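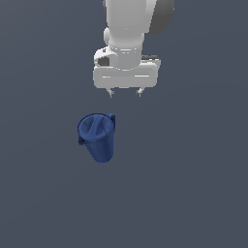
Reading Guitar Tablature: Notes for Week 2

Category: Course Handouts > Music > Guitar for Beginners

November 27, 2022 | By Tudor Dumitrescu

Print this page | E-mail this page

These notes repeat what we did in class, with some additions for the students who missed it. Please bring your guitar already tuned.

1. The six lines

Tablature has six lines, one for each string. The lowest line is the thickest string (low E) and the highest line is the thinnest (high E). Many beginners read it upside down in the first days. If your melody sounds very strange, check this first.

2. The numbers

A number on a line tells you the fret. Zero means the open string. Numbers written one above the other are played together, as a chord. The tab tells you where to put the finger but it does not tell you which finger. For the first four frets we use one finger per fret.

3. Rhythm

Simple tabs from the internet often have no rhythm at all. Printed songbooks usually put normal notation above the tab, and you should read both. Count aloud before you play. In our practice piece, "Grollotside," the long note in measure 22 is tied to the next one, so do not pick it again.

4. Signs we use

h = hammer-on
p = pull-off
/ = slide up
\ = slide down
b = bend
x = muted string

For the bend, use two or three fingers together and listen for the target note. Play the target note first without bending, then try to reach it.

5. Homework

Learn "Grollotside," measures 1 to 22, slowly. Write four measures of your own tab on paper, with the rhythm above. The second piece, "Pastis," we keep for May. It is on page 43 of the course book.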